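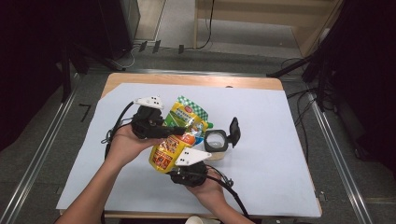
Nusrat Durrani asked at the last review why the Botton lettings were running behind the sales, and wanted that dealt with first in the July report.

The short answer is the boiler certificates. Hitell had one engineer covering both blocks until the middle of the month, and we can't sign a tenancy without the paperwork. A second engineer has now started. Of the 648 homes in the programme, 434 are sold or let, 55 are under offer and the rest are still to be marketed or waiting on repairs.

Sales at Warraich Court have gone better than planned. Two buyers dropped out over mortgage valuations and both flats went back on the market at the same price. One has a new offer.

Prenau is slower. The lease wording on the parking spaces is still with the solicitors, and Kamran Janjua has asked for a revised draft before any more viewings are booked there. Service charge estimates went out to around 300 households. Replies are still coming in.

We are not asking for any change to the grant this quarter. The repairs budget for Botton will need another look once the roof survey is back.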